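4.2 What the demonstrations do and do not show 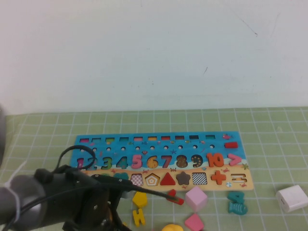
Claims that a robot can be taught a household or classroom task "in an afternoon" usually rest on a count of demonstrations, and we think the count says very little. Our own set holds 1,526 demonstrations of a piece-placing task on a children's puzzle board, all given by remote control at the Lirkstead site. The number looks healthy. It hides the fact that the operators did not find every piece equally hard, and that a policy trained on the whole set inherits their preferences. The layout in Figure 3 is fairly typical: the numerals one to ten run across the middle of the board, a heart, a star, a plus sign and other shapes sit along the sandy strip, and more pieces lie on the green mat in front. A yellow hexagon and a pink cube are close to the gripper, and a teal fish is further to the right. Given a free choice of what to pick up next, operators went for blocky pieces near the arm and put off the thin or awkward ones. The policy did the same, and when an awkward piece was the only one left it often hovered and timed out.

Figure 3. Gripper, puzzle board and loose pieces on the gridded mat.

Earlier work with the Kulport controller reports that this effect fades as more data are added. We could not reproduce that. Doubling the share of demonstrations from our most practised operator, Segundo Arango, made the arm move more smoothly and did nothing we could measure for its choice of piece. Smoothness is easy to mistake for skill. In the videos that tend to go with papers of this kind, a steady approach and a clean release look like understanding, and a reader has no way of telling whether the arm would have coped had the pieces been laid out differently.

We also compared remote control with teaching by hand, in which the operator holds the wrist and guides the arm through the motion. Espinoza, the software we used to record both, stores the two kinds of demonstration in the same form, and it is tempting to mix them freely. We would advise against it until somebody has looked at the timing. A person guiding the arm by hand can feel a piece catch on the edge of its recess and will wriggle it almost without thinking. The same person on the remote control has only the view on the screen to go by, and tends to lift, pause and try again. These are different answers to the same problem. A policy trained on both learned neither well: it would start to wriggle, lift halfway through, and drop the piece beside the recess.

It has been put to us that this is a matter of labelling, and that a tag for the teaching method would clear it up. Perhaps. We tried such a tag in the April runs and saw fewer dropped pieces, but the gain came almost wholly from the square and the pentagon. The star was no better. One of us (Tello) takes this as a sign that the tag works and the star needs more data; the other is less sure, and the evidence does not settle it.

A further worry is the matter of what counts as success. The Dustelance benchmark scores a placement as correct when the piece is resting over the right recess, whether or not it has dropped in. Under that rule our policy looks respectable. Under a stricter rule, with the piece required to lie flat, a good part of the gain over the baseline goes away – and the baseline, it should be said, was not a strong one. We report the strict score throughout the rest of this section and give the looser one in the appendix for those who wish to compare.

Of the 66 test layouts, 2 were thrown out after a fault in the recording. The remaining layouts were drawn up by Heriberto Tello, who had also given some of the demonstrations, and this is a weakness. A person who has spent days placing pieces by remote control knows which arrangements are comfortable, and may avoid the worst of them without meaning to. Layouts drawn at random would have been better. We did not have them when the tests were run, and the results in the next table should be read with that in mind.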